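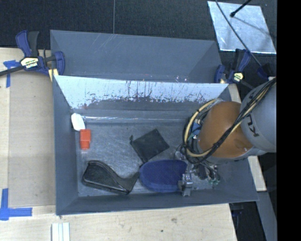

Melahat Erdem wrote in to ask whether a bin really needs checking if all it ever holds is small stuff. Yes, please! Small stuff is what hides a cracked corner for months, and a quick look takes less time than reading this page.

Reading time: 3 min
Last updated: August

Storage bin check, Prestesville sorting room

1. Rims and corners. Run a gloved hand along the top edge.
Comment: all good on the front row. Lovely smooth rims this time.

2. Clamps. Tug each one. It should not shift.
Comment: one on the Kennedy shelf was loose, tightened Tuesday.

3. Walls. Scuffs and scratches are fine — splits are not.
Comment: plenty of scuffs, no splits. These bins take a beating and keep going!

4. Floor. Look for grit, sharp bits and anything sticky.
Comment: wiped down bin 2,167. Great improvement on last month.

5. Contents. Loose items stay below the rim, with cords and straps tucked in. Up to 3 layers.
Comment: Amândio Azevedo asks if pouches count as a layer. They do.

6. Labels. Number facing out, readable from the aisle.
Comment: 3,140 is peeling. New label ordered from Damard.

Still open: item 6. Everything else passed, and I'm thrilled with how quickly the back row went.

Contact the sorting room | © Prestesville Stores | Back to top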